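Wiltmont demonstration group, minutes, March

Present: Kgomotso Modise (chair), collection team, two from Revar on the call. Started 9.30.

**1. Key hanging task**

The tray and peg stand stay as they are for the next batch. Both operators have now used the paired hand-held grippers.
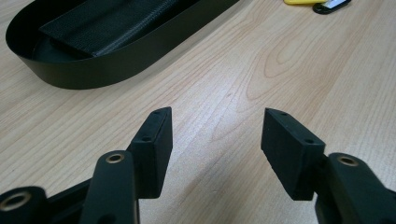
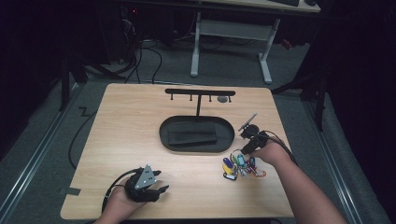
*Key hanging station: left, open gripper over the table (first picture); right, both grippers, tags and stand (second picture).*

Total accepted so far is 233 demonstrations. Target for the next batch is 100. Kgomotso asked that the tags be dropped in a fresh tangle before each take, as the Shezi model has been learning one starting layout too well. Agreed.

12 takes were rejected at review. Most had the operator pausing too long over the split rings. Revar would like these kept in a separate folder and not deleted. Agreed.

**2. Cables**

Cable from the right gripper pulled during longer reaches. To be given more slack at the table end. Left side to be checked at the same time.

**3. Labelling**

Zatitz has asked for start and end marks on each peg placement. The team thinks this adds 5 minutes per session. Trial on the next batch only, then review.

**Actions**

- KM to send the new reset instructions to both operators
- Collection team to sort the rejected takes
- Revar to confirm file format for the marks

Item on second table held over. Closed 10.15.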